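Unit 6: Clearing and stripping a bed

Notes to be read before the practical. Bring the room checklist handed out in week one.

6.1 Order of work
A bed that has been used during the day collects small items and cloths. These are cleared before any sheet is loosened. Work from the near side to the far side. Lift each cloth straight up by a fold; do not drag it, as anything lying on it will roll into the creases. A flap hanging over the side of the mattress is gathered in first.
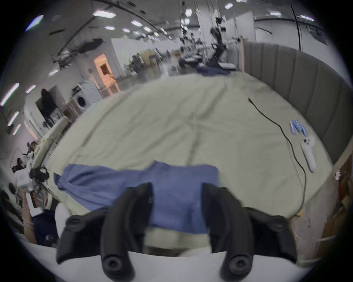 Housekeeping and Linen Section, Runderau
Tutors: Renu Kashyap, Lino Santoro

The blue cloth at the near edge is bunched on a creased cream sheet, with a controller and a thin black cable also on the bed. Such a bed is cleared in the order cloth, cable, solid items.

6.2 Cables and hand-held items
Follow a cable along its whole length before moving it. Coil it loosely – never around the hand-held item – and place both on the bedside surface. Small packets are kept, even if they look empty.

6.3 Sheets
Creases that run the length of the diagonal usually mean that one corner has pulled free. Check all four corners, then either re-tension the sheet or strip it. Stripped sheets are folded inwards and bagged at the bedside.

6.4 Reading
Kashyap, course reader, section on loose items. The August intake uses the older edition, where this is Unit 5.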